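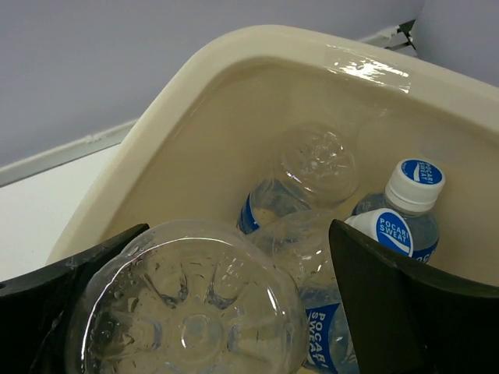
**Who should show a robot how to do a job?**

Someone who does the job well with their own hands, and who is then given enough time to get used to doing it through the machine.

Most people I work with agree with the first half of that and forget the second. I have spent a good part of this year at Clastov, where we teach a two-fingered arm to handle empty drinks containers, and I have changed my mind about several things. The main one is that the teaching is skilled work. We still treat it as something to be got through before the real work starts.

The job sounds like nothing. Clear bottles sit in a basin of water and need to come out. Cans and bottles need to be picked up off a table and put where they belong. A child could do it with wet sleeves. Then you try it by remote control, with two black fingers and a small camera for company, and you find that a clear bottle in cloudy water is a hard thing to see and a harder thing to hold. You think you are lined up on the neck and you close on the shoulder. The bottle rolls. You go back and try again, and the recorder has kept all of it.

Our first set of recordings was made by whoever was free. I did some of them myself and they were poor. I hurried. I had a habit of opening the fingers too early, as I was already thinking about the next bottle, and when we trained on that set the arm let go too early as well. It took us a fortnight to connect the two. We had looked at the lighting, the grip force and the training settings first.

The second set was made almost entirely by Lucie Fortin, who had sorted returns by hand at a depot before she came to us. She made 40 recordings in the time I would have made twice that. She went in slowly from the side and waited for the water to settle. On a bad grip she let go and started the approach again, where I would have dragged the bottle out by its label. We trained on her 40 and the arm was better than it had been on my pile. I don't offer this as science. It was one task and one table, and some of the improvement may have come from other changes we made in the same month. It was still enough to convince me that we had been counting the wrong thing.
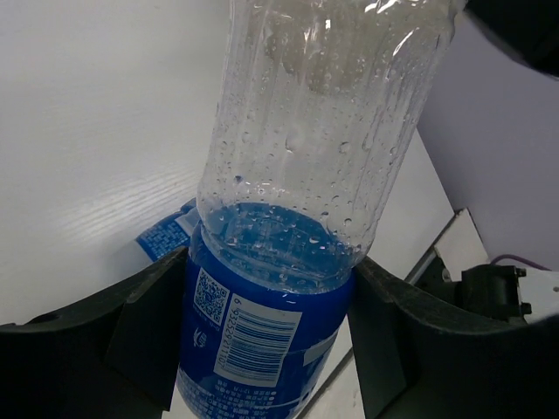
*Reading time: 5 minutes*

The counting habit is everywhere. A target gets set, usually 1000 recordings, for no better reason than that it looks serious on a plan. People are then judged on how fast they get there. The quickest way to get there is to lay out the same few objects in the same few places and repeat yourself, and so that is what happens. You end up with a machine that is very sure of itself about one corner of one table.

I would sooner have a smaller set with awkward things in it. A bottle leaning against a can is a good example. The two want different grips, one of them is see-through, and whichever you take first may move the other. A person who is being timed will quietly set the table up so that this never occurs. A person who has been told to take their time will put it in on purpose.

There is an old argument about method that I should deal with. Some people prefer to take hold of the arm and push it through the motion. Others prefer remote control. I have used both and I think the choice matters, though less than the two camps make out. Pushing the arm by hand gives you a feel for weight and contact that you can't get from across the room. It also puts your own arms in the camera's view, and it makes you move in ways the motors would never choose. With remote control you see more or less what the robot sees, and so you can't cheat by using what you know from standing over the table. For wet, clear, slippery things I now come down on the side of remote control. For pushing a drawer shut I would happily do it by hand.

What I can't agree with is the view that a better method makes up for a careless teacher. Felicja Górecki put the case for it to me at some length when she visited in February. Her firm makes a set of handles called the Rikus, which pass some of the resistance back to the operator, and they are very good handles. Her point was that with enough feedback anyone can give a decent demonstration within 20 minutes. I tried them, and my demonstrations did improve. I still opened the fingers too early.

The other thing I have changed my mind about is mistakes. For a long time we threw away every recording in which something was dropped, and it seemed obvious that we should. But a robot that has only ever been shown clean runs has no idea what to do after a slip, and slips are a large part of handling anything that has been in water. Lucie asked us to keep the runs in which she fumbled and recovered. We kept them, with the fumble marked, and I think she was right. The ones I would throw out are the runs where the operator fumbled and gave up.

There is a cost to all this. A careful teacher is slow and should be paid properly for being so. Holding a pair of handles steady while you watch a small picture is tiring, and after two hours the recordings get worse whoever is making them. We now stop at that point. The schedule was drawn up without that in mind and it has slipped. I have been asked more than once whether we could hire in a room full of people by the day, and I'm sure we could. I'd expect a lot of recordings and a lot of early letting-go. 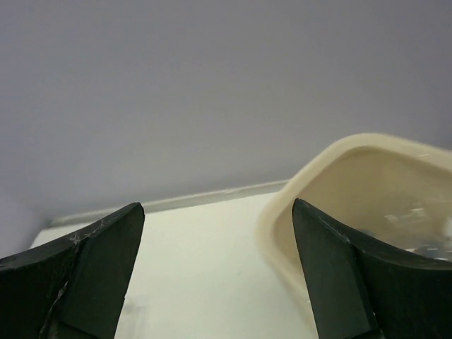 ## What I would ask for

Very little of it is expensive. Put the name of the teacher on each set of recordings, so that when the arm picks up an odd habit you can go and ask about it. Let that person watch the trained arm at work, which at most places I have visited they never do. Lucie spotted within a few minutes that ours was coming in too steeply over the rim of the basin, and she knew which of her own runs it had got that from.

Give new operators a few days of practice that is not recorded. Ours wasn't given to anyone at first, and you can hear the difference in how people talk about the job once it is.

And drop the target, or at least hang it on something other than a total. At Clastov we have moved to a list of situations we want covered, which we keep on a sheet by the table and add to whenever the arm gets stuck. Some lines on it have three recordings against them and some have a dozen. Lucie decides when a line is done. I used to sign those off myself, and I'm slower at it than she is.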